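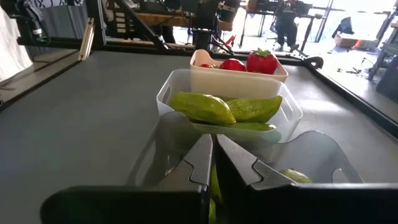 Grestarach Submission Manager, Single-Title Licence

Submission handling for small literary magazines and journals. Authors upload work through a form on your own site; editors read, tag and vote in the browser.

Specification
Readers per title: 8
Open calls at one time: 3
Submissions per reading period: 1,000
File types: DOCX, RTF, PDF
Anonymous reading: on or off, set per call
Export: CSV, or straight to Fasdale page templates

Contributor names are held apart from the manuscript and stay hidden until a decision is logged. Names typed inside the file itself are not removed.

Withdrawn pieces remain in the archive for 2 years, then are deleted.

The licence covers one title. Publishers with several should see the Cladberg multi-title licence. Import from Doherty archives is charged separately.

Support: weekdays, by email.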